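**Does blitzed cauliflower lasagne actually hold together, or is everyone fibbing?**

Asked by Štěpánka Ďurica in Lighter Cooking

I've been sent the same recipe by two different people now. It's a lasagne where you swap the pasta sheets for baked cauliflower "sheets" - you blitz a cauliflower, mix it with egg and a bit of cheese, spread it thin on a tray, bake it, then cut it up and layer it like pasta. The recipe claims 377 calories a portion, against 479 for the ordinary version.

I have my doubts. For a start, that saving is tiny for the amount of faff. And every time I have cooked cauliflower in anything, there has been a puddle at the bottom of the dish. The photos on these recipes always show a perfect square standing up by itself on the plate, and I don't believe a word of it.
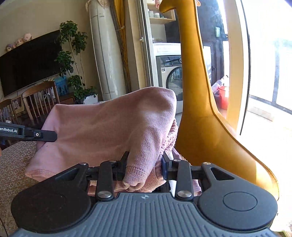
I also don't trust the timing. It says the sheets are done in 15 minutes, which is what these recipes always say, and then you read the comments and people had them in for the best part of an hour.

So has anyone made it, properly, at home, with a normal oven? Does it slice? Does it taste of lasagne or does it taste of cauliflower with mince on it? I've got a Trondley dish that serves 4, if the size matters. Please don't tell me to "just try it", cauliflowers aren't free.

**Morag Laing**

I've made it three times, so I'll give you the long answer.

The first go was soup. I followed the recipe as written and the sheets tore when I lifted them. Your puddle theory is right. What the recipe skates over is the squeezing. "Pat dry with kitchen paper" does nothing. You need to cook the blitzed cauliflower first, let it go cold, then put it in a clean tea towel and wring it over the sink until your hands ache. I got 100 ml out of one medium cauliflower that I would have sworn was already dry.

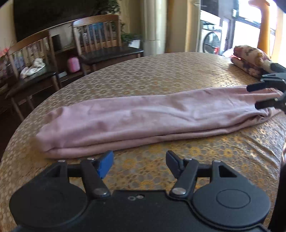
After that it behaves much better. Second go, I used two eggs to one cauliflower and a decent handful of hard cheese, spread it as thin as a beer mat, and baked it on greaseproof paper at 200°C (fan 180°C) until the edges were brown. That took 35 minutes in my oven, which is an old Tosh and not a fierce one. Turn it over for the last ten if you dare. I use a second sheet of paper and flip the lot.

Other things I'd change:

- Make the meat sauce thicker than you normally would. Pasta soaks up liquid and cauliflower gives it out.
- Skip the tinned tomatoes with lots of juice. I used Grivetti passata and cooked it right down.
- Let the finished dish stand for 20 minutes before you cut it. It will still be hot.

Does it slice? Yes, more or less. It leans. You won't get the square from the photo, and I suspect that one was fridge-cold when they cut it.
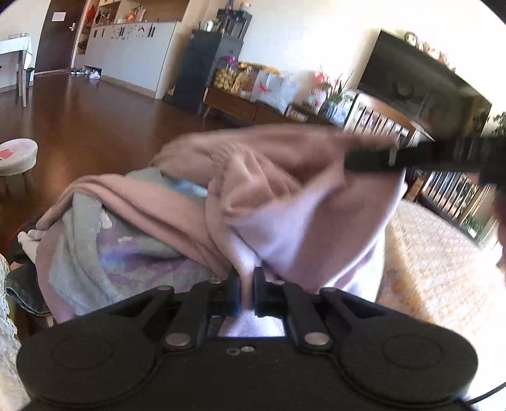
*Page last changed: 24 December 2024*

As for the taste, it's fine. It's a nice cheesy vegetable bake with mince in. If you put it in front of somebody and called it lasagne they would know. I wouldn't trust the calorie figure either, unless they say how much cheese goes on top, and this recipe says "to finish", which could mean anything.

**skillet_and_sons**

Use courgette instead, much easier. Or just have a smaller lasagne.

**Štěpánka Ďurica**

Courgette is even wetter! But thank you, Morag, that's the first reply I've had from anybody who admits to a failed one.

I made it in November after reading your notes. I wrung it out like you said, and got a horrible amount of water. The sheets did lift in one piece, apart from a corner. My white sauce was too thin, my own fault, I was trying to save a few more calories with skimmed milk and it slid about.
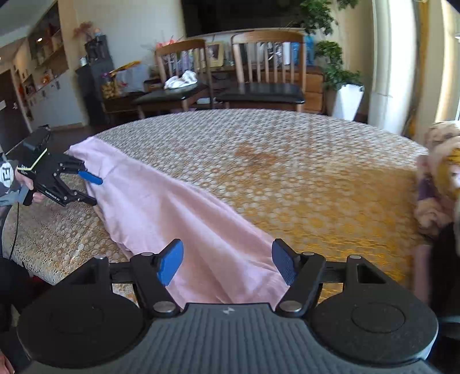 I did weigh everything and add it up, and with the cheese I'd call a normal amount on top, my portions came out well over what the recipe says. So as a way of getting more veg in, all right. As a way of eating less, I remain unconvinced, and I had to scrub the bits out of my Skirnex blender afterwards with a toothbrush.

Leftovers were better than the first night, for what it's worth. Cold from the fridge it cut very neatly, so I think you're right about that photo.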